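Sorting the block bin

I finally went through the blocks in January. They have lived in the same canvas bag since my nephew Bjarke Bisgaard was small enough to chew on them, and the bag had worn through at one corner, so every time I moved it a cylinder or two rolled out under the bookcase.

The set was bought secondhand at the Leltholm market for 20 dollars, and the seller threw in a second, smaller set that didn't match. I never separated them. The big set is unpainted and has proper long planks and arches. The small set is the painted kind, in strong plain colors, and those are the ones that always got used. The planks are still almost new.

I started by dumping everything on a sheet on the floor and pulling out what wasn't a block. I found a domino, a clothespin, the lid of a glue stick, and a house key that doesn't fit anything I own. Then I wiped the blocks down with a damp cloth and a little dish soap and dried them right away with a towel. You don't want to soak them. I did that once years ago and the grain came up fuzzy, and I had to sand all of them by hand.

After that came the question of how to sort. My sister Snædís sorts by color and I sort by shape, and we have disagreed about this for as long as we've had blocks in common. By color looks better on the shelf. By shape is better for building, in my opinion, because when you want a cylinder you want a cylinder and the color comes second. Small kids don't seem to care either way. They take whatever is closest.

What I do like is having the painted ones on a board. A big flat board gives you a clear place to work, and a pile in one corner of it leaves the rest open for whatever comes next.

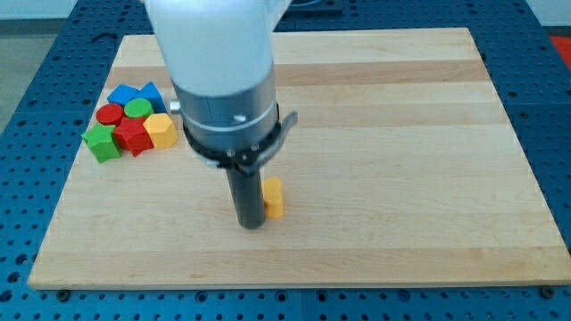 The painted blocks at one end of the board, and a yellow cylinder off by itself.

The tall thin cylinders are my favorites and also the most annoying to build with. They make good columns if you put them in pairs under a plank, but one on its own goes over if anybody walks past too hard. The wide ones are better for a base. Pointed blocks have to go on top of something, and we never have enough flat spots left by the time we get to them, so half of our towers end with a roof sitting on the floor next to the building.

For storage I gave up on the bag. I bought two Trilora bins with lids, the shallow ones, 4 inches deep. A deep bin means the small pieces sink and you end up dumping the whole thing out anyway. The painted set fits in one with room to spare. The unpainted set fits in the other except for the longest planks, which I tied with string and stood up behind the bins.

The whole job took me one evening and part of a morning. I still have a few blocks with chipped paint – mostly on the corners – and I haven't decided whether to touch them up. Snædís says leave them alone. I have a little red enamel left over from the mailbox, but nothing close to the blue, and it would look odd to fix one color and skip the others.

The bag went in the trash. The key is in the kitchen drawer with the other keys.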